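**Sterkidbridge toy library opens its block room to families from January**

The Sterkidbridge Toy Library is very pleased to announce that its new block room will open to families in January, giving children up to the age of ten a warm, dry place to build, knock down and build again. The room sits behind the main lending counter on Vular Street, in what used to be the jigsaw store, and entry will be free to anyone holding a library card.

The idea grew out of a simple grumble. For years parents had told us that their children spent far longer playing with the blocks on the counter than choosing something to take home, and that it was always a shame to pack them away just as a good long road was coming along. We listened, we measured up the jigsaw store, and with a generous grant from the Tiwari Fund we were able to clear the shelves, mend the radiator and put in proper low tables at last!

Most of the blocks have come to us second-hand, from 40 households who answered our appeal in the local newsletter, and they are a wonderfully mixed lot. There are plain wooden ones, painted ones in pink, red and lime green, blocks with animals on them (the monkey is already a firm favourite in the office) and pieces from toy towns, including a striped orange and yellow one marked "Supermarket".
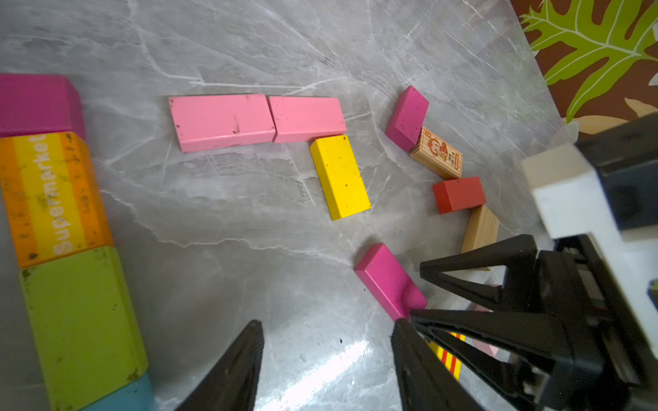 We decided early on that we wouldn't sort them into matching sets. Children who come to our story mornings have never minded in the least whether a block belongs to a town, a zoo or a castle, and some of the nicest building we have seen has come from a muddle of all three. Scuffs and worn corners are welcome too – a block that has been played with for years still has plenty of building left in it, and we'd much prefer to see it on a table than in a loft.

The room will be open from 10 in the morning until 4 in the afternoon whenever the library is open. Each visit lasts an hour, so that everybody gets a turn, and children must have a grown-up with them. Grown-ups are very much encouraged to get down and join in. Tea and squash will be on sale from the hatch, and the Vanitz Bakery next door has kindly promised us a tray of buns for the opening morning.

We would still be glad of more blocks, particularly long ones, which make good bridges and are always the first to be claimed. Clean wooden blocks of any colour or size can be handed in at the lending counter during opening hours – a carrier bag or a shoebox is fine.

**For further information**, please call in at the Sterkidbridge Toy Library, Vular Street, or ask at the counter for a block room leaflet.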